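Home | Kitchen | Boards & Prep | Storage | Care Guides | Contact

Plukell Bamboo Cutting Board with Juice Groove
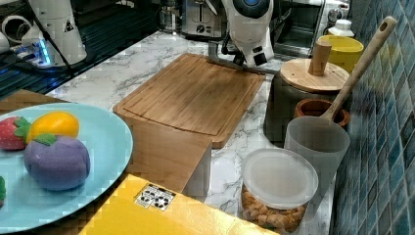 Overview

The Plukell is a rectangular bamboo board for everyday chopping, slicing and carving. It is light brown, with the stripes of the bamboo showing across the surface, and a juice groove is routed all the way around the edge. Bastos has carried it since October, when it replaced the Pusar board in our kitchen range.

We set it out on a marble-patterned counter with a canister, a spoon in a cup and a plate of toy fruit. None of those are included. The board is sold on its own.

Details

Item number: 437
Material: bamboo
Finish: food-safe mineral oil
Length: 42 cm
Thickness: 20 mm
Groove: full perimeter, one side only
Feet: none
Packed: single board in a paper sleeve

The reverse side is flat and has no groove. Most people use the grooved side for meat, tomatoes and ripe fruit and keep the flat side for bread. The groove will hold the juice from a roast chicken. A large joint will overfill it, so pour it off partway through carving.

The board has no feet, so it can slide on polished stone or tile. Put a damp dishcloth under it. Keep the whole board on the counter when you are using a heavy knife.

Before first use

Wipe the board with warm water and a little dish soap, dry it with a towel and stand it on edge overnight. Rub in a thin coat of mineral oil the next day. Let it soak in for 20 minutes and wipe off what is left.

Care

Wash by hand. Do not put it in the dishwasher or leave it sitting in the sink. Run a soft brush along the groove, where crumbs and fat collect. Dry both sides and store it upright. Oil it again when the surface starts to look pale or feels rough.

For onion and garlic smells, scrub with coarse salt and half a lemon, then rinse. Small raised fibers can be taken down with fine sandpaper, followed by oil. Do not use olive or sunflower oil, which go sticky.

Color and pattern

Each board is cut from a different run of bamboo, so the stripes vary in width and shade. We can't match a second board to one you already own.

Goes with

Plostevia board oil, small bottle
Plostevia dish brush, soft

Guarantee

The board is covered for 5 years against splitting along the glue lines. Damage from dishwashers, soaking or hot pans is not covered. Keep your receipt and send a photo of both sides with your claim. Natsumi Yagi handles guarantee claims, and Hinata Yoshida answers questions on trade and school kitchen orders. Both can be reached through the contact page.

Page updated 2024-04-17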